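Fomow dyno figures: read me first

Version of 15th February, maintained by Liv Fjeld and Gøran Ekström

What you are downloading

A table of power claims for performance cars, set next to what the same cars made on a chassis dyno in Bråten. Each row is one car on one day. There are 232 rows. Car makers have been quoting optimistic numbers for as long as there have been brochures, and tuning shops are worse, so we wanted one place where claim and measurement sit side by side.

We are not sure the result settles much. Please read the rest before you quote it on a forum.

Columns

car_id: our own number, no meaning
claim_kw: the figure in the brochure or on the tuner's invoice
wheel_kw: best of the runs we kept
runs_kept: how many runs survived checking
fuel: as stated by the owner
source: who brought the car in

There is no crank power column. Wenche Solberg argued for one and lost. Going from wheels to crank means picking a loss percentage, and whoever picks it can make any brochure look honest or crooked.

Where the cars came from

Most rows come from two open days at Plosirham and one at Rultcombe. Owners signed up on their own. People who suspect their engine is down on power like to have it measured, and so do people who just paid for a remap and want a printout. Neither group tells you much about the average car on the road. 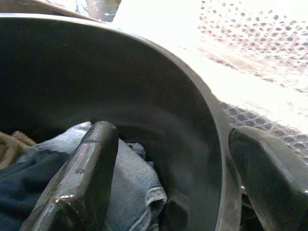
Rows from Rultcombe deserve extra suspicion. The open day was in August, the hall was hot, and the correction factor was doing a lot of work. Valter Lunde thinks the corrected figures are fine. I think they flatter the turbocharged cars, and the notes file has both arguments.

Known problems

The fuel column is hearsay. Several owners wrote 100 octane, and we had no way to check.

Values over 200 in wheel_kw were rounded to whole numbers by the old export script. The raw files for those runs are gone.

Free text in source is chopped at 256 characters.

All-wheel-drive cars were strapped down differently at the two sites. Don't compare them across sites.

What not to do with it

Don't rank brands. Marjatta Kettunen tried it with an earlier version and got a different winner each time she changed the minimum for runs_kept.

Corrections

Send the row number and the dyno sheet. Claims without a sheet will be read and left out.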